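The grocery on Trenmont's main street closed in July, and for most of the town's 874 residents the nearest full supermarket is now 26 miles away. The woman who runs the Omesari food shop, in the old feed store behind the post office, did not plan to replace it.

"I sold coffee and dry beans," she said. "Then people started asking for milk."

She now stocks milk, eggs, bread and whatever produce she can get. Her day starts at 5, when the truck from Zarkanik Wholesale comes through. The driver will not stop for an order under $200, which was more than she used to spend in a week.

"The first month I threw out a lot of lettuce," she said. "I was ordering like a store and selling like a kitchen. I had to learn what people here eat on a weeknight. It's potatoes, onions, ground beef."

She does not want to be called a grocer. She worked in the school office for most of her life and opened the shop after she retired. The building belongs to the Pattinasarany family, who have kept the rent where it was. The cooler is secondhand, and the compressor has been repaired twice.

Prices are the hardest part. She pays more per case than a chain does, and customers know what the same can costs in the city.

"They tell me," she said. "I don't argue. I show them the invoice if they want to see it. Most of them don't."

She has stopped carrying cereal, which took up a whole shelf and barely moved. She has added stamps, propane and a notebook by the register where people write down what they want. Someone has asked for buttermilk four times. 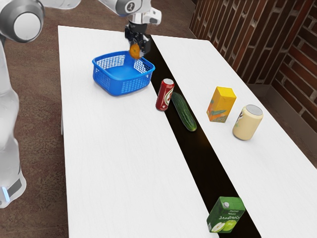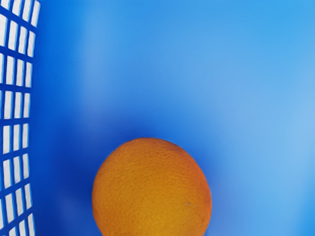
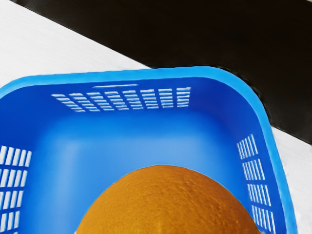
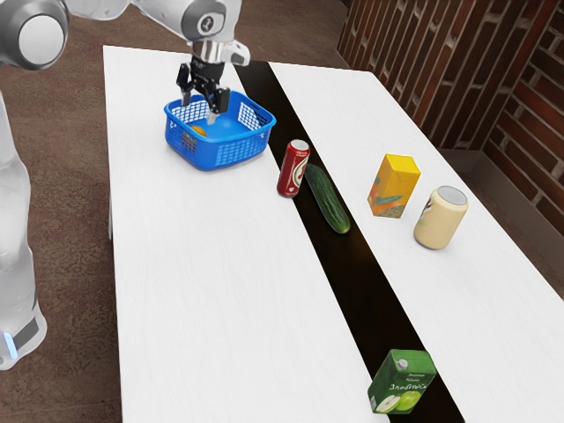 Fruit is a separate problem, she said, and she orders it last. Bananas go brown before the next truck, and berries are too expensive to lose. What she trusts is an orange, like the one in the blue basket, because it will sit for a week and still be good. She sells them singly, so that someone who wants one for a lunch box can buy one.

She has not decided about the winter. The truck does not always make it over the hill when the road ices, and she has no room for a second freezer.

"I'll order heavy on flour and see," she said. "Ask me again when it snows."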